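About Linstead Computer Repair

Linstead Computer Repair is a small shop in Sudby that fixes, upgrades and resells desktop and laptop computers. Everaldo Sales opened it in the back half of a shoe store on Gallusura Street, and when the shoe store closed we took over the front half too. The sign still has the old brackets.

Most of our customers live in Sudby or drive over from Yensuk. We also look after machines for two schools, a dental office and the Yensuk feed store, where the dust keeps us busy.

What we do

We replace drives, memory, power supplies, fans, screens and keyboards. We move files from old computers to new ones and set up printers and home networks. We clean machines that have gone slow or loud. If a computer won't start, bring it in with its power cord and we will tell you what we find before any work begins.

We don't repair phones, tablets or game consoles. For those we can give you the name of a shop we trust.

How we charge

Looking at a computer is free if you go ahead with the repair. If you decide against it, there is a flat bench fee – the current amount is posted at the counter. Parts are billed at what we paid plus a fixed markup, and you can ask to see the receipt. Old parts go back to you unless you tell us to keep them.

Most jobs are ready in five working days. Parts for older desktops can take longer, and we call if that happens.

Who works here

Everaldo learned the trade repairing cash registers and moved to computers when the registers did. He handles the board-level work and the school accounts. Two technicians share the rest of the bench, and one of them is usually at the counter in the afternoon. 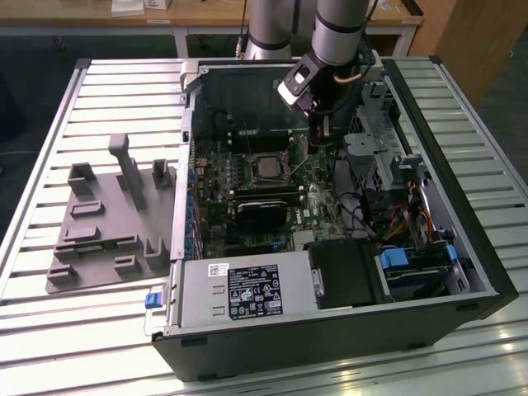

Used computers

We buy older desktops when they are worth saving. Each one is opened, cleaned and tested, and gets a new drive before it goes on the shelf. Office models sell best – they are easy to get into and the parts are common. Since we began keeping count we have put 2,367 used computers back into homes and offices. Every one comes with a written guarantee.

Machines we can't save are stripped for parts, and what is left goes to the county recycler. Drives are wiped or drilled first. You are welcome to watch.

Visiting

Parking is behind the building, next to the laundromat. Use the side door if you are carrying something heavy. We close for one week in June every year, and the dates are posted on the front door a month ahead.

Page last updated 8/21/19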